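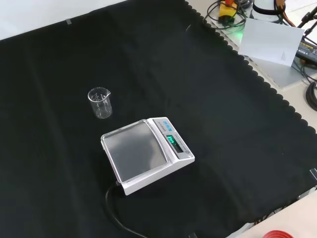 Grounds > Opinion > Water and Turf

Most pitch drainage schemes are specified on rainfall and very little else. At Butley the consultant sized the laterals for a wet October, and the sand dressing was left to whoever held the budget afterwards. Gerd Brandes costed the same omission at Trostbridge: 2,914 pounds a season in lost fixtures, on a pitch whose pipes were in perfect order.
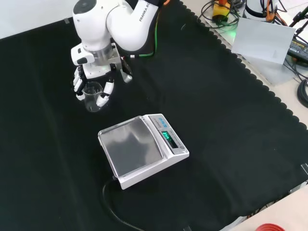 Issue 9, August 2024

Pipes carry water away once it reaches them. The top layer decides whether it does. I would make any contractor state the infiltration rate of the finished surface, tested on site, and hold back part of the fee for two winters. Pascal Thiele objects that clubs cannot police this - a fair point for the smaller ones, though a ring test takes one person an afternoon.
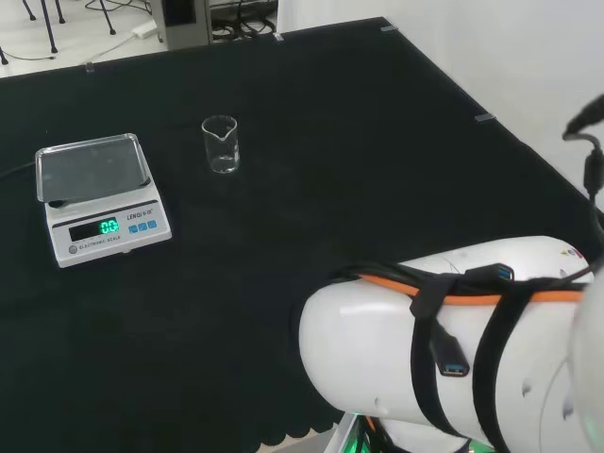

The harder matter is upkeep. Slit drains cap over with soil, and nearly all the benefit goes with them. A club that cannot afford yearly sand should be told so before the trencher arrives, and offered wider spacing at 8 metres with the saving set aside for dressing.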